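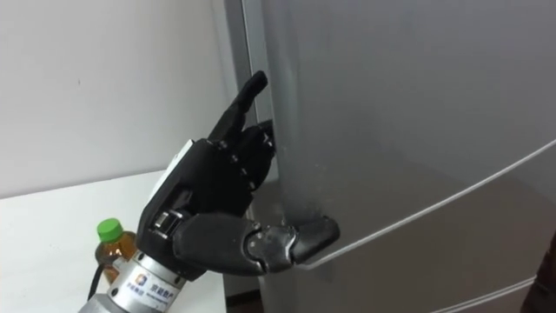

Kit Cars Nobody Finished: My Semester With the Kilus Roadster

Harsh Shakya
Automotive History and Restoration, final project report
03/07/2026

I picked this project because of a fender. It was leaning against the back wall of the shop when I enrolled, bright yellow fiberglass with a crack running down from the headlight bucket, and every time I walked past it I wondered what it had come off. My instructor finally told me it belonged to a Kilus, and that the rest of the car was in pieces up in the loft (in boxes! for years!) if I wanted it for my report. I said yes before I had asked a single sensible question.

So, the Kilus. It was a two-seat roadster sold as a kit by a small outfit called Trivau, who also made boat hulls and, for a while, shower stalls. You bought the body, a steel tube frame and a thick stapled manual, and then you went and found yourself a donor car for the engine, gearbox, brakes, wiring and pretty much everything else that makes a car go. The company planned to sell 1000 of them. The order book I was lent stops well short of that, at 700, and plenty of those orders have a line through them, so I have no idea how many bodies really left the building. I spent way too long trying to work this out and I'm leaving it as an open question.

The styling is the part people argue about. From the front it wants to be an Italian sports car from the fifties, all curves and a big oval mouth. Then you get behind the doors and somebody else seems to have taken over, and it goes square and flat with a chopped tail. I love it. My lab partner thinks it looks like two cars that met in a parking lot. The manual does mention a second version called the Tangen, with a fixed roof and a longer nose, but I found only one drawing of it and no sign that one was ever built.

My plan was to get our car to a rolling chassis by the end of the semester, meaning wheels on, steering connected, brakes working, no engine. Here's how far I got.

The frame was in better shape than I expected. There was surface rust all over and one bad spot under the driver's side where water had been sitting in the tube. I cut that section out and welded in new steel, and my first try was ugly enough that I ground it off and did it over. The second try passed inspection. After that I wire-brushed the whole thing, which took most of January and ruined a pair of boots I liked, and then I primed it and painted it satin black.

Suspension was where I lost my time. The manual says the front end bolts right on "with minor adjustment." It does not! The mounting holes on the left side sit lower than the ones on the right, and I measured it over and over because I figured the mistake had to be mine. I ended up making 4 spacer plates out of scrap and shimming the upper arms until the camber matched on both sides. I also replaced the bushings, the ball joints and the rear shocks. The old shocks had no resistance left at all, you could push them in with one hand.

The brakes I got mostly done. New lines, new hoses, rebuilt calipers up front. The rear drums are on but I still have a slow leak at one wheel cylinder, so I can't call that finished, and my grade sheet says so.

If I were starting again I would test fit the body before painting the frame. I set the tub down on the rails for the first time near the end and it rubbed in 2 places, and I had to sand through my nice new paint to see where. I'd also keep better notes. Mine are on the backs of parts receipts, and a few of those went through the wash.

The yellow fender is repaired, by the way. I laid new mat behind the crack, filled the front and blocked it out, and you can find the repair with your fingertips if you know where to feel. It still needs paint. Next student on the car gets my receipts, the order book copies and a drawer full of labeled bolts, plus one coffee can of bolts that I could not identify. Please fix the wheel cylinder first.

Recent student reports
Rebuilding a Two-Barrel Carburetor on a Budget
Why Our Trivau Manual Is Missing Its Wiring Diagram
Fiberglass Repair for Beginners
Choosing a Donor Car: Notes From the Junkyard
Drum Brakes, and How I Learned to Live With Them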